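OK so I have fallen down a cold tea hole and you're all coming with me. Thread.

Started in October when the shop downstairs quit carrying the peach stuff I'd been living on (RIP). I figured I'd brew my own, how hard can it be. Tea, water, fridge. Right?

First batch tasted like a wet paper bag!! I'd left it in overnight plus most of a morning (forgot it existed) and there was no saving it.

So now I do it by the bottle. Save the empties, the ribbed kind with the screw caps, rinse them with hot tap water, let them dry upside down on the rack. Different cap colors so I know which tea is which — I tried tape labels and they slid right off in the fridge.

Green cap is the light one. It's a loose leaf from Inia, super mild, and I could drink it all day. Yellow cap is the dark one from Covness and it is STRONG. Two bottles of that and I'm reorganizing my sock drawer at midnight.
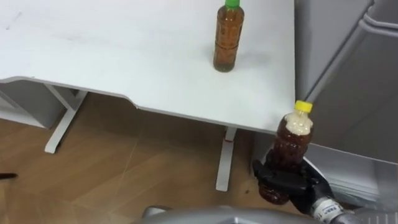
Dlamini Tea Corner replied that I should quit shaking the dark one and just tip it over slowly a couple times, and that a pinch of baking soda takes the bitter edge off.

Baking soda! In tea! I was so ready to argue but I tried it tonight and ugh, fine, it's smoother. A tiny pinch though. My first pinch was too big and it tasted like a swimming pool.

For the people asking amounts: my small pitcher holds 400 ml and I steep the light one in it for 30 minutes on the counter, then strain it and put it in the fridge. The dark one gets less time or it turns mean.

Also no sugar until it's in the glass. I will fight about this — sweet tea goes funny on me by day two.

Next up is the smoky one from Clodis. The bag smells like a campfire and my whole cupboard smells like it now too, so I guess we're committed. Will report back!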